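**Ticket: white film on glasses and plastic, Grullow dishwasher, first floor kitchen**
Opened by: Sveva Villa
Assigned to: Fuad Araya (Stelmakh service desk)
Status: open, waiting for part

Good morning. I write again about the dishwasher in the first floor kitchen at Sollby. The glasses and the plastic cups come out with a white film, and it became worse during August. I put everything in one ticket this time, so the earlier messages are not needed.

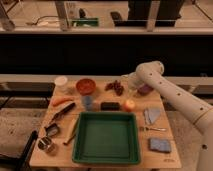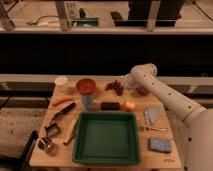

*First floor kitchen, Sollby. Both pictures show the table with the green tray and the bowl at the back.*

**What happens**

- The film is on glass and on plastic. On the plates I see it very little, and on the steel cutlery not at all.
- It can be wiped off with vinegar, so I believe it is limescale and not scratches.
- It is the same on the upper and the lower rack.
- No error code on the display. The salt light has been off the whole time.

**What I tried before opening the ticket**

1. Cleaned the filter and both spray arms. There were two lemon seeds in the lower arm. No change.
2. Changed from the tablets to powder, with separate salt and rinse aid. A little better for two washes, then the same as before.
3. Ran the 50 degree programme and after it the intensive one, with the same kind of glasses. The intensive one was worse.
4. Put the rinse aid up by one step. The film was the same but now with blue streaks, so I put it back.

---

**Reply, Fuad Araya**

Thank you Sveva, this is clear. Vinegar taking it off points to hard water getting past the softener. Could you send me the hardness from your water supplier, and the number which the softener is set to? To see the number: machine off, hold the start button, switch on, keep holding until the display shows an H. Please also look at whether the salt has gone down since it was filled.

---

**Sveva Villa**

The supplier's page gives 388 mg/l as calcium carbonate for our postcode. The display shows H2. I don't know who has set it to 2. Serena Marino found the installation sheet in the drawer and there it is written H6, so it was changed at some moment after that. We had a power cut in the building in August, but I cannot say if there is a connection.

About the salt: it is full to the top, and I filled it a long time ago. I had thought this was a good sign.

---

**Reply, Fuad Araya**

It's not a good sign, I'm afraid. With your water it should be using salt every week. Please set it to 6 with the same button (each press is one step up, then switch off to save). Then run one empty wash on intensive. The softener doesn't refresh itself on every wash, so please do at least four more before you judge the result.

---

**Sveva Villa**

Done. Notes from the washes:

- Empty wash, intensive: normal, no code.
- Wash 1: film as before.
- Wash 2: film as before.
- Wash 3: maybe less on the glasses. Gianni Benedetti says less, I say the same.
- Wash 4: the same as wash 3.
- Wash 5 (Saturday): the same.

I switched off and on between each, and the display still says H6, so the number is saved.

The salt level has not moved. I also pushed a wooden spoon handle down into the salt and it stopped after a few centimetres. It is hard like a stone -- I could not break it with the spoon and I didn't want to use something sharp.

---

**Reply, Fuad Araya**

Good that you didn't use force, the container is thin at the bottom. The salt has formed a block, so the water can't make brine and the setting makes no difference. Please do this:

- Scoop out what is loose.
- Pour warm water, not boiling, into the container and leave it for an hour. Take it out with a cup or a small hand pump and repeat.
- When it is free, rinse once and fill with coarse dishwasher salt. No table salt, no fine salt.
- Start a rinse immediately after, because spilled salt is bad for the steel.

Can you also check the rubber ring under the salt cap?

---

**Sveva Villa**

It took five times with warm water. I removed nearly 150 g of grey lumps by hand and the rest dissolved. Rigoberto Londoño then told me that the last bag was from the shop in Gumley and it was fine cooking salt. He has bought the coarse one now.

The ring has a crack on one side, of the length of my fingernail. I have put it back for the moment.

Washes since then: the first had still some film, the second clearly less, the third has clean glasses. The plastic cups are still a bit dull.

---

**Reply, Fuad Araya**

Very good. The plastic usually needs longer, or one soak in vinegar. I have ordered the ring, it comes by post and you can fit it by hand with no tools. Until then please keep the cap tight, and wipe the thread before you close it.

I leave the ticket open until the ring is fitted. Please write the salt level here once a week.

---

**Sveva Villa**

Salt level, first week: down by two fingers. The ring has not arrived yet.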